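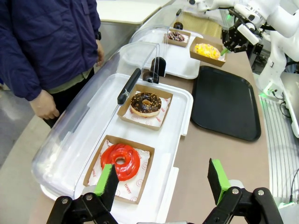
Lid on the front donut display wont stay up on its own. Opens fine, tips back to the left like it should, then creeps down while you're reaching in. Worst when loading the chocolate one with the orange and brown sprinkles, because the handle hangs right over that tray on the diagonal. Second display behind it, no complaints so far. Both are Vanden cases, bought together in April.

Site: Pemlow counter
Opened: May 14, 2019
Priority: medium, bump it up if anybody gets pinched

Tried so far
- wiped out the hinge, icing sugar in there. Helped for an hour maybe
- snugged the handle screw. No change, didn't expect any
- swapped lids front to back. Problem stays with the front base, so it's the hinge and not the lid
- lighter liners/trays, no difference obviously, dont know why that was suggested

Update 1
Called Nostine for a hinge bracket. They want the part number off the underside. Had to unload everything to flip it. Sticker says 3000 series, the order sheet says 4000. Sent them both.

Update 2
Nostine says 3000 and 4000 take the same bracket but diffrent washers. Ordering 3 sets so we have spares. Quote came to 50 with shipping, ok to go ahead.

Update 3
Stopgap until parts show up: two people on refills, one holds the lid, one loads. Glazed in front, sprinkles and crumb toppings behind, same as the layout card. Keep the black serving tray flat on the counter on the right side so you can pull donuts straight across to it. Do NOT prop the lid with tongs. Acrylic scratches and we already lost one that way at Adeyemi.

Update 4
Parts not in yet. Lid dropped again at the lunch refill, no damage, one donut squashed. Leaving ticket open. Whoever fits the washers please write down which set you used.

Status: waiting on parts

Home | My tickets | New ticket | Parts | Log out

Recent tickets
Adeyemi: replacement lid, scratched
Pemlow: liners running low
Pemlow: coffee grinder trips breaker
Adeyemi: price cards peeling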